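Stornwood Open Day: your questions

Last updated: 2022-02-15

Can I try the grippers myself?

Yes, please do! You hold one in each hand and get 2 turns at the table. Mine was a cloth tote bag and a flat black thing to handle with it (trickier than I'd thought).

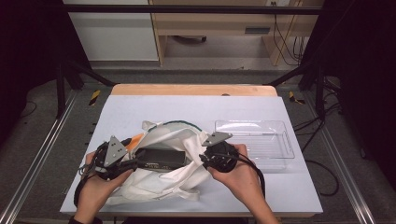

A visitor in January asked whether left-handers have a harder time, and I'd say no, you use both hands anyway.

Do I need to book?

Nope, just walk in. We have room for 164 people.

Comments

wakier: Is there parking?

jeltumau: Went last time, my kids loved it. Wish the turns were longer!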